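Skye Laing
May 17, 2024

Okay, suturing thread time! We trained one policy on 392 stitches people did by remote control, and I'm so happy with how it handles the needle.

Konemo (our name for it) works in chunks: pick up needle, throw stitch, tie knot. Two arms, three chunks!

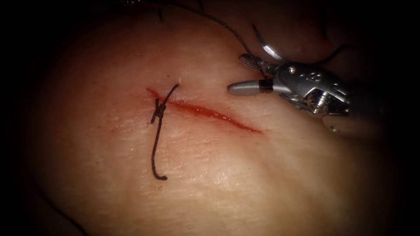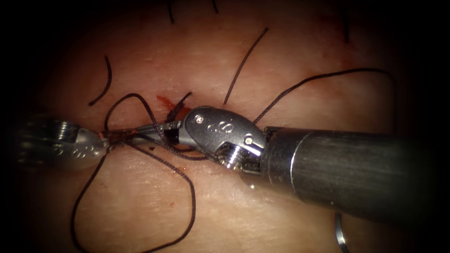
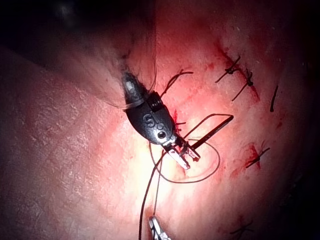

Knots are the hard chunk. Thread slides everywhere, so Bever added wrist cameras, and failed knots in our tests went from 4 a session to 2.

Next up: letting it retry a bad grab without us restarting the whole thing. Barna has a branch running already :)

Comments
ní chonaill: does it ever see the tail ends as new thread?
Skye Laing: yes!! working on it
tomk: lovely stuff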